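Home | Data | Docs | Releases | Contact

# Drudmont Kitchen Appliances – README

Drudmont is a set of short first-person recordings of people using and cleaning small appliances in home kitchens. This card covers the microwave part only. Kettles and toasters have their own cards in the `docs` folder.

## Contents

The microwave part holds 2,875 clips from 28 kitchens. Most show one small job from start to finish: warming a plate, wiping the inside, taking the turntable out to wash it. The kitchens are listed in `kitchens.csv` with the worktop height and the side the door hinges on.

## Labels

Each clip has one activity label and up to four state labels. State labels describe the oven at a given moment:

- `door`: open, closed, moving
- `lamp`: on, off
- `turntable`: empty, loaded, missing
- `residue`: none, drops, crumbs, stain

`empty` means no food or dish on the plate. Drops or crumbs do not make it loaded – they go under `residue`. The oven shown would be labelled open, on, empty, drops. The display shows 0, which we copy into the `display` column as read.
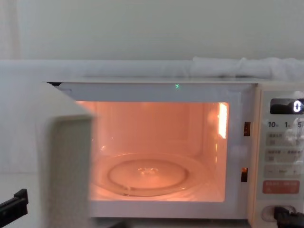

## Known problems

Lamp colour varies a lot between ovens. Some light the walls orange, and early labellers marked this as staining in 104 clips. These were corrected on 2018-08-02, but copies downloaded before then still have the old labels.

Glass turntables are hard to see against a pale floor. If the rim could not be made out, the label was left blank.

Button text is only transcribed where it is legible. Numbers are kept even when the characters beside them are not.

The Halvorsen kitchens were recorded in February with the blinds down, so they are darker than the rest.

## Files

`clips/` – video, one folder per kitchen
`stills/` – 300 stills used to train labellers
`labels.csv` – all labels, one row per clip
`kitchens.csv` – kitchen details

## Corrections

Send the clip number and the label you think is wrong to Arlo Ambrose. Please put one clip on each line.

Contact | © Drudmont | Back to top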